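Filed under: Gifts & Wrapping

3rd December
By Arif Pangaribuan

The wrapping room at Folar, a small gift shop in Sallville, will send out 1,518 presents this season if the order book holds. Lumbantobing has run it for 24 years and still cuts most of the ribbon herself.

She buys by the roll and prefers satin for anything pale. "Red on light green is what people ask for in December," she said. "Satin shows every twist, so you let it hang before you tie it. If you pull it flat right away, it fights you later." 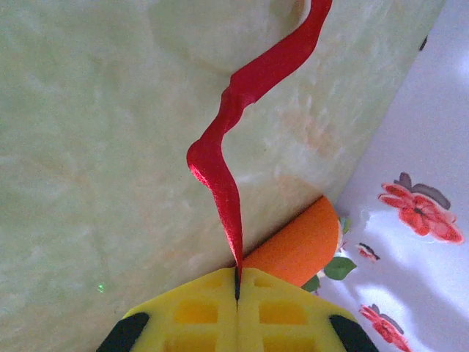

Storik would leave satin alone altogether. It slips, Storik said, and a knot that looked fine at the counter can be half undone by the time the customer gets home.

Lumbantobing agreed that it slips. Her answer is to go around twice before knotting. For soft wraps she changes to a ribbon with more grip and skips the tape.

"You gather the sheet in the middle, hold it tight, and wind the ribbon around the neck," she said. "Then you knot it and open out the two sides with your fingers. Orange is good for this — the folds come out in different shades."

She leaves the ends long until the very last step. A roll lasts her nearly 260 bows, fewer if she is training someone. 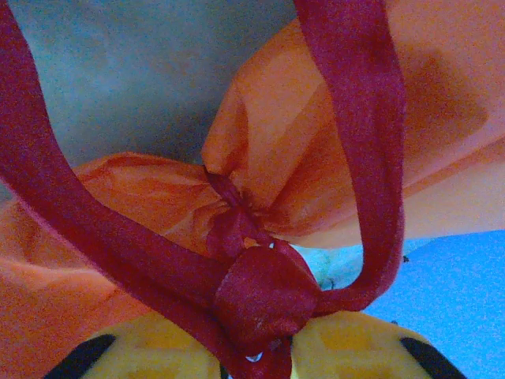
Keeping the ends neat

Asked about fraying, she said to cut on a slant with sharp scissors and keep those scissors away from paper. "I have 2 pairs. One is only for ribbon, and it goes back in my apron."

Contact Folar, Sallville | © Folar. All rights reserved. | Back to top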